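Ladholm Tableware Library: progress report to the Herngate Fund
28 June 2022

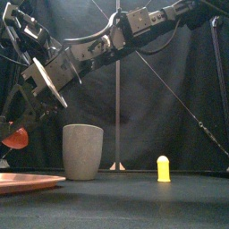

Lamduan Saengthong wrote after the last report to ask whether anyone borrows the gray cups, or whether people only want the colorful things. A fair question, and the loan book has an answer she may not enjoy. The colorful things go out first. The speckled gray cups, which look as if they were carved from a garden path, go out when the colorful things are gone, and then come back with compliments. Two households have asked where they can buy them.

Stock. We now hold 253 pieces, all washed, numbered on the base and entered in the book. The salmon-pink trays with the raised rim are the most requested item we own. I argued against them at the buying stage and would like that forgotten. The rim keeps a cup on board when the person carrying it meets a door, and the color means that trays left behind after a party get noticed and returned.

Loans. Borrowing is steady, mostly birthdays and funeral teas, with one retirement where the guest of honor changed his mind about retiring. Everything came back from that one, including a spoon that has never been ours. It is in the drawer marked "Spoon."

Breakages. Three since the last report. One plate was dropped, one was sat on, and one cup lost a chip in the sink at Jendville, where the faucet hangs low and has a history. We have asked borrowers there to use a dishpan. The chipped cup now holds pencils at the front desk and is off the loan list.

Spending. The second payment of $400 went on shelf liners, padded dividers for the crates, and replacement plates. The dividers were the dull purchase and the best one. Cups used to travel wrapped in newspaper, so every loan began with the borrower washing off the sports section. Receipts are attached, except for the shelf liners, where the receipt is so faded that I have attached a photocopy of what is more or less a blank strip. The store has promised a duplicate.

What is late. The printed catalog. Thanakorn Phromma has drafted the pages, and we disagree about whether "bowl, small" and "bowl, smallish" are separate entries. (They are. They don't stack.) We expect to have it settled and printed by November.

Next. We would like to move the sorting table closer to the shelves, put a second set of trays on order, and open for returns one extra evening a week. None of this needs more money from you in this period. The trays may in the next.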